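Cuaderno del taller – Strand, sala de textil
Jueves, 18 de octubre de 2018

Apunto lo hablado esta mañana con Vidar y Maj-Britt sobre el presupuesto del año que viene, porque la última vez lo dejamos en la pizarra y alguien la borró. La hoja de cálculo la lleva Eilif. Lo que sigue son las notas para rellenarla.

Situación de partida. El segundo brazo sigue sin pedirse. Clurnholm mandó oferta en julio y ya ha caducado, así que hay que pedirla otra vez con las mismas condiciones: base para mesa, controlador, parada de emergencia con cable largo y la muñeca sin pinza. La pinza la ponemos nosotros. En la oferta anterior venía una pinza paralela incluida que no nos servía y que subía el precio sin que nadie la hubiera pedido. Esta vez lo escribo en el correo en línea aparte, para que no se pierda entre lo demás.

Vidar insiste en comprar los dos brazos iguales. Estoy de acuerdo a medias. Iguales quiere decir un solo juego de repuestos, un solo controlador que aprender y un único contrato de mantenimiento. Por otro lado, el modelo que tenemos se queda corto de alcance cuando la prenda se extiende entera y hay que llegar al cuello desde el lado de los faldones. Para camisetas basta. Para camisas de manga larga no estoy seguro, y antes de firmar quiero medirlo en la mesa con una plantilla de cartón.

Partida de pinzas de mano. Es lo que más se gasta y lo que peor habíamos calculado. Hay que separar tres cosas que en la hoja actual van juntas: cuerpos impresos, almohadillas blandas y tornillería. Los cuerpos duran. Las almohadillas se comen el presupuesto, y Nutach cambió el pedido mínimo, que ahora es de 500 piezas. Con el ritmo que llevamos sobran, pero el material envejece en la caja y no me gusta tener género parado dos años. Elínborg va a preguntar si aceptan partir el pedido en dos entregas con una sola factura. Si dicen que no, preguntamos a Foler por el molde y las colamos aquí.

Sobre colarlas aquí: Wenche hizo la cuenta de horas y no sale mal si se hace en tandas y un mismo día. Sale fatal si alguien baja a hacer un par cada vez que se rompe una. Necesitaríamos además una campana de vacío pequeña, que no está en ninguna partida. La apunto como «equipo auxiliar» y que Eilif decida dónde va.
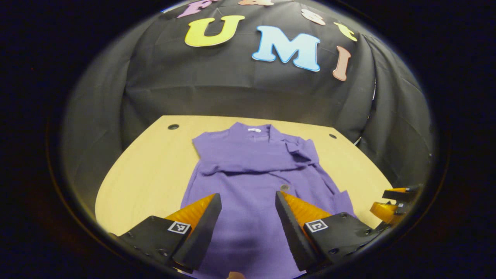

Tarea de camisas. Es la que manda en el calendario y, por tanto, en la compra. El doblado se trabaja con las dos manos, una pinza en cada una, y de ahí sale la cuenta: por cada puesto de toma de datos hacen falta 2 pinzas montadas y otras tantas de reserva. Hasta ahora presupuestábamos una de reserva por puesto y luego se quitaban de un puesto para otro, con el desorden de calibraciones que eso trae. Maj-Britt quiere que cada pareja lleve su número y no se separe nunca. Apuntado, y de acuerdo.

Los marcadores de los dedos van aparte. Son baratos, pero se estropean con el roce y con la limpieza, y cuando uno está levantado por una esquina la apertura de la pinza se lee mal y se tira la sesión entera. Pido hoja adhesiva mate, nada de brillo. La impresora de la segunda planta da buen negro. Lo que falta es un troquel o por lo menos una guía de corte decente, que las hechas a cúter no quedan iguales. Coste ridículo, pero si no se escribe no se compra.

Ropa. Vidar preguntaba si hace falta partida propia para prendas. Sí. No podemos seguir con lo que trae cada uno de casa. Propongo 6 camisas por talla, de colores lisos, y dejar los estampados para más adelante. Mezclar tejidos: algodón normal, algodón con algo de elástico y alguna más rígida. Los botones y las etiquetas se dejan como vienen. Hay que prever lavado, porque después de muchas repeticiones la tela coge marcas de pliegue y se dobla casi sola por donde ya se ha doblado, y eso nos falsea la tarea. Maj-Britt dice que plancha de vapor. Yo diría que lavar y colgar, pero la plancha cuesta poco y la meto.

Mesas. No comprar mesas nuevas. Lo que sí hay que resolver es la altura: el brazo irá atornillado a una base y la superficie debe quedar a la misma altura relativa que cuando se trabaja a mano. Presupuesto dos juegos de patas regulables. Si al final el brazo de Clurnholm viene con pedestal propio, se devuelve uno.

Ordenador y almacenamiento. Aquí es donde nos pasamos el año pasado. La máquina de entrenamiento no se toca. Discos sí: los vídeos ocupan más de lo previsto y ahora mismo se copian dos veces a mano, que es lento y además no lo controla nadie. Reservo 2000 euros para un servidor de disco sencillo, sin nada especial, y que Elínborg elija el modelo. Si sobra, va a tarjetas de memoria, que se pierden más que se rompen.

Lo que se queda fuera este año: el riel lineal, la tercera cámara fija y la mano de varios dedos que vio Eilif en la feria. El riel me duele un poco, porque resolvería lo del alcance sin cambiar de brazo, pero cuesta casi lo mismo que el brazo y obliga a mover toda la instalación de aire. Lo dejo escrito por si cambia algo.

Riesgos del presupuesto, para que conste. El plazo de Clurnholm es el principal: si el brazo no está antes de verano, toda la partida de integración pasa al ejercicio siguiente y habrá que justificarla otra vez. El segundo son las almohadillas, por lo ya dicho. El tercero es de horas – la puesta en marcha del segundo brazo la estamos cargando entera a Vidar, y Vidar tiene además el mantenimiento del primero.

Pendiente:
– Correo a Clurnholm con la lista corregida (yo, mañana).
– Respuesta de Nutach sobre las dos entregas (Elínborg).
– Medir alcance con plantilla de cartón, camisa extendida del todo (Vidar y yo).
– Precio de la campana de vacío (Wenche).
– Separar en la hoja cuerpos, almohadillas y tornillos (Eilif).
– Numerar las parejas de pinzas que ya están montadas (Maj-Britt).

Añadido por la tarde: ha llamado Elínborg. Nutach acepta las dos entregas, pero con portes aparte en la segunda. Sigue saliendo mejor que el molde. Lo de la campana queda en pausa hasta ver el total, y aviso a Wenche para que no pierda más tiempo con eso.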